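11th July

Hinge and finish trials for the small boxes, continued. Left over from last time: does shellac hold up as a finish for anything that lives in a kitchen, or do we go back to the wax oil.

Test strips came off the rack this morning. Four finishes, two coats each, sanded to 345 between coats because the 400 sheets ran out and Hyun-seo had a pack of the odd Cano paper open. No visible difference from the usual grit.

- Shellac: went on fast, recoated within the hour. White ring under the hot mug after ten minutes. Ring faded a little by noon, still there.
- Wax oil (Tellia): no ring. Slightly tacky at the corners, so I put too much on.
- Water-based varnish: no ring, but raised the grain badly. Needs a third coat.
- Bare wood: took a stain from the tea, as expected.

The inside of a box is a separate question. Oil smell gets into dry goods and stays for weeks — the sample I closed up in June still smells when you lift the lid. Shellac has almost no smell once cured, and inside there are no hot mugs to worry about.
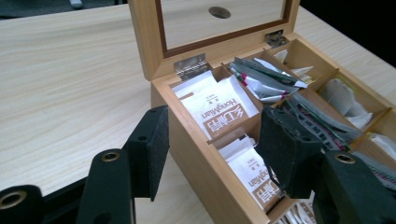 Martim thinks we should leave the inside bare and stop arguing about it. His point is that unfinished wood moves with the room, and if only the outside is sealed the thin parts will cup. He would rather seal both faces or neither. I said the dividers are loose in their grooves and can move all they like. He wants to see that over a full winter before he agrees.

Fair enough. Set up two lids to check it: one sealed both sides, one outside only, both on the shelf over the radiator. Measure across the middle once a week, write it on the card, don't move them.

Other items:

- Ordered 200 brass screws from Toltetti. The last batch had soft heads and I stripped three.
- Pilot holes for hinges: go one size up in the harder stock. Yi-an split a back edge yesterday using the old size.
- Lid should stop just past vertical. Any further and the weight pulls on the hinge screws.
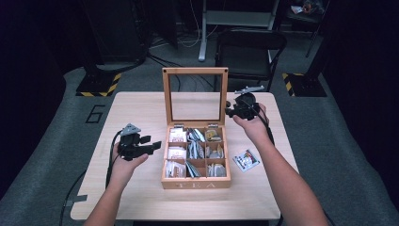
## Still to do

Third coat on the varnish strip. Label the strips on the back this time, in pencil — marker bleeds through the oil. Ask Tae-yang if the Ki glue is still good, the tub has been open since spring.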